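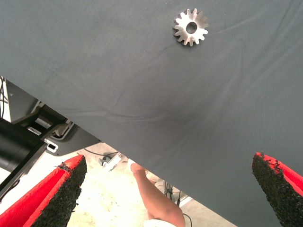 Small Parts, Soft Surfaces: Speaker Notes

For the evening talk, back room at Talavera. Doors at half past six, start at seven. Aim for forty minutes and leave the rest for questions and the tea urn.

Opening

Good evening, everyone, and thank you for coming out. I know it's cold and I know the parking is a trial.

(Wait for the people at the back to find chairs. They always need a minute.)

I want to talk tonight about something most of us do without giving it a thought, and that is where we put a part down. You take something to bits, you have a little gear in your hand, and you put it somewhere. I've been mending clocks, sewing machines, mixers and the odd film projector for a good long while now, and I would say that more of my wasted hours have come from that one moment than from any broken tooth or seized shaft. So I'm going to spend the evening on cloth, and on spur gears, and on how the two get along, and if you came hoping for something about lathes I do apologise, that's the April talk.

How I came to care about it

Tell the mixer story here. Keep it short, I tend to run on.

The first machine I ever stripped down by myself was a Dravis kitchen mixer, a heavy old thing in cream enamel that had belonged to an aunt. I was so careful with it. I had newspaper spread over the kitchen table and I had a biscuit tin for the screws, and I lifted out the gear from under the head and set it down on the newspaper as gently as you please, and it stood up on its rim and rolled. It went off the table, across the lino and under the stove. I had to take the kickboard off to get it back, and when I did it had a burr on two teeth that I could feel with my thumbnail. The mixer ran again, but it had a tick in it for the rest of its life, and my aunt, bless her, said she rather liked the company.

(Pause here. Usually gets a laugh from the mixer people.)

Newspaper is slippery, you see, and it's noisy, and it leaves ink on your fingers which then goes on everything else. I moved on to a tea towel after that, and I was a tea towel man for years.

What a spur gear asks of you

Hand the sample gears around at this point. Start one at each side of the room and ask for them to meet in the middle. There are seven in the tin and I would like seven back.

A spur gear is the plainest gear there is. The teeth are straight and run parallel to the shaft, there's a hole through the middle for the shaft to sit in, and that's your lot. No twist to it, no cone. When you get one in your hand, have a look at the flanks of the teeth, the sides where one gear pushes on the next. Those are the working faces and those are what we're protecting. The flat sides can be scratched to glory and it makes very little difference to how the thing runs. I have small gears at home with faces like an old ice rink and they're sweet as anything.

The edges of the teeth are another matter. A knock on a corner raises a tiny lip of metal, and that lip goes round and round tapping its neighbour. On a hard bench you can do it just by dropping the gear from the height of your chin. On cloth you'd have to work at it.

Now have a feel of the bore. That's the hole. Run the tip of your little finger round the inside if it fits. Grit in there is worse than grit anywhere else, and grit is what you pick up from a bare bench or from a cloth that's shedding.

Choosing a cloth

This is the main part of the talk, so slow down. Have the bundle of samples on the side table, in order.

Colour first. People are drawn to white, thinking it must be the cleanest, and I understand it. The trouble with white is glare. Under a bench lamp you've got a bright part on a bright ground and your eyes get tired. Black is lovely for an hour, until you lose a blued screw or a black circlip on it, and then you'll be patting it down like a man who has lost his glasses. What I've settled on is a dark slate grey. A bright steel gear jumps right out at you, and a black screw still shows up if you tip your head a bit. I keep a square of pale green as well for anything blackened.

Finish next. You want matte. A shiny lining fabric will throw the light back at you and let the parts skate about. Even a matte cloth will show a bit of sheen where it's pulled up over something and the light falls across it, and there's no harm in that.

Then the weave. A fine, close weave is what you're after. Terry towelling is dreadful (hold up the towel) because every one of these loops is a little snare for a tooth, and you lift your gear and the whole towel comes along for the ride. Felt is kind to the metal but it sheds, and the fluff finds oil the way ants find jam. Flannelette is much the same. Something with a faint rib to it is very good, I find. The ribs are only just there, enough that a round pin thinks twice before wandering off.

Weight matters too. Too thin and it bunches under your wrist. The one I'm using at the moment came from the remnant bin at Kulow, and the end of the roll cost me 7 dollars, so you needn't be fancy. I cut mine 70 centimetres by 100, which suits my bench with a bit to hang over the front. If your bench is deeper, cut it deeper. Leave a generous hem, and wash it twice before you use it at all, to get the loose fibres out.

(Someone will ask about microfibre. It's fine. It does catch on rough fingertips, and mine are all rough.)

Flat, or slung?

I used to lay my cloth dead flat and iron it beforehand, which my family found very funny as I iron nothing else. I've softened on this. There's a lot to be said for a cloth that has a bit of give under it, either because it's laid on a foam mat or because it's been stretched across something with a hollow beneath. A gear that comes down on it loses its bounce straight away. And if there's a low spot, even a gentle one, anything round will have an opinion about going there, and you'll know where to look first.

There are limits. Deep wrinkles are a hiding place. I'd be content with a few soft folds, the sort you could smooth with the back of your hand, but anything deep enough to cover a washer wants pulling out. And mind the slope. A cloth that falls away on one side will take a gear over the edge if the gear is standing on its teeth. Lying flat on its face, the same gear will generally stay put, so the habit I'd like you to take home is to lay every gear down flat, every time, and take your fingers away slowly.

Do the demonstration here. Grey cloth over the cake tin, one gear on its face, one on its rim. Tap the table. Let them see the second one go. If it doesn't go, tap harder.

One thing at a time

I'll say a word about crowding. When I started I would have the entire gear train laid out in front of me like a jeweller's window, and very handsome it looked. Then I'd reach for the oil and my sleeve would rearrange the lot. These days I have one part on the cloth and the rest in lidded tins, in the order they came out. The cloth is for the piece I'm looking at, cleaning or measuring. When it's done it goes in its tin and the next one comes out.

It feels slow for the first week or so. After that you stop noticing, and you stop having those long silences where you stare at two gears that look like twins and try to remember which was the top one.

Counting teeth is a great deal easier this way as well. Put a dot of marker on one tooth, start from the dot, and turn the gear on the cloth with a toothpick. The cloth holds it just enough that it doesn't spin on you. Write the number down before you answer the phone.

Cleaning up

Shake the cloth outside, over a tray, and go through the tray with a magnet before you tip it out. I've found a lock washer, several grub screws and, one March, the tip of my own tweezers.

Wash it on its own, with no softener. Softener leaves a film and the film goes on the parts. Hang it to dry well away from the cat. If there's an oil patch that won't shift, turn the cloth over and use the other side, and when both sides are past it, cut it up for rags and start again.

For burrs, a bit of 600 paper wrapped round a flat stick, and only on the corner that needs it. Please do that over a different cloth. Abrasive dust in your good grey one will stay there for life.

If there's time

Show the Jisix parts tray. It's a decent tray and I've nothing against it, but I do put a scrap of cloth in the bottom of each well, as the bare plastic lets everything rattle.

Mention the lending box by the door. Two cloths in it at present, both clean, both hemmed by me, so forgive the corners.

Questions, then tea. Count the gears back into the tin before anyone puts a coat on.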